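Tidying Up, Slowly: pictures from the Closero workshop

I keep getting asked when a machine will pick up after the kids, so in March I went along to Closero for a morning to see how the chore work is coming on — and had a lovely time, I must say. Florante Talavera made the tea and let me ask everything twice. 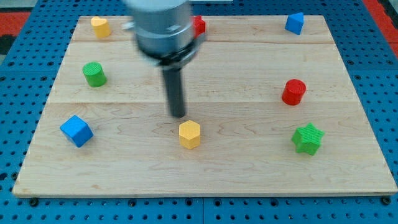
Coloured blocks on the maple board, with the arm over the yellow hexagon.

My grandson could clear that lot in 18 seconds, but Florante reckons sorting toys and putting away cutlery are close cousins, and he's hoping to try a proper kitchen drawer next. I've told him he's welcome to mine.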